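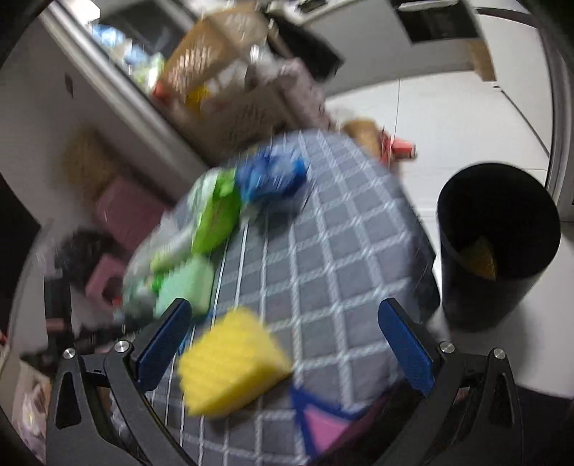 Sponges on the gray grid tablecloth.

I'd been chasing this interview since April, so when the head of finance at Flallo finally had a free afternoon I drove over before she could change her mind. Flallo is the company building the battery storage project at Tallalitz, and this summer it borrowed $90 million to get the thing finished. I've read the press release more times than is healthy and still had a page of questions.

She laughed when I told her that. "I wrote most of it and I'd have questions too," she said. "You have to get every lender to agree on every word, so what comes out is pretty stiff."

So we started with the basics. The money is a construction loan, and it covers two sites that share one grid connection. Three lenders put it up, with Lemoria in the lead. I wanted to know why a company with cash in the bank (Flallo sold its old wind portfolio, remember?) would borrow that much at all.

"We could have paid for the first site ourselves and then sat on our hands," she said. "Batteries get ordered in big lots. If you go to the supplier for half of what you need, you get half the attention, and you go to the back of the line for the rest."

The loan runs for four years. It's floating rate for the building period, and then it can be swapped into something fixed once the batteries are earning. I asked if that kept her up at night and she made a face.

"We hedged most of it. The lenders made us, and I would have done it anyway. I've worked on a project where the rate moved against us in the middle of construction, and every meeting for the next year was about that and nothing else."

What I really wanted to get to was the income side, which is where I always get lost with storage. A wind farm sells power. A battery buys it, holds on to it and sells it back, and it can also get paid just for being ready. Banks like a nice steady contract, and I couldn't see where the steady part was.

"Thepsuriya," she said, before I'd even finished. That's the utility on the other end of the deal. It pays a fixed monthly fee for the use of most of the capacity, whether it calls on the batteries or not, as long as they're available. "The rest we trade ourselves. Our lenders gave us almost no credit for the trading when they sized the loan – they looked at the monthly fee and stopped reading."
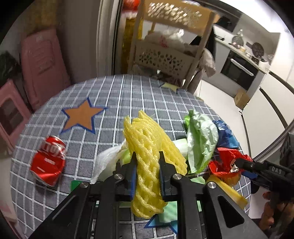

What happens to the monthly fee if the batteries break down?

The fee drops in line with the hours the batteries are unavailable, and the supplier's warranty makes up part of the difference. Flallo also has to keep a reserve account with enough in it to cover loan payments during a long repair.

She told me that the reserve account took longer to negotiate than the interest rate did. Lemoria wanted it filled on day one. Flallo wanted to build it up out of income, and they ended up with a bit of each. "I don't love having money sitting there," she said. "But I've stopped complaining about it, at least at work."

I asked about the neighbors too, because I'd heard the meetings in Tallalitz got pretty loud. She didn't duck it! The fire plan was redone after the first hearing, with wider gaps between the containers and a second access road, and that road came out of the contingency budget. "They were right to ask for it. I'd have liked them to ask before we priced the civil works, but that's on us – we should have gone to them earlier."

Work on the second site is due to start once the grid connection is signed off. After that she wants to look at refinancing the whole lot with longer-term debt, and she's already had a call or two from insurers who like that sort of thing. She wouldn't tell me which ones. I tried twice, and then she had to get to her next meeting.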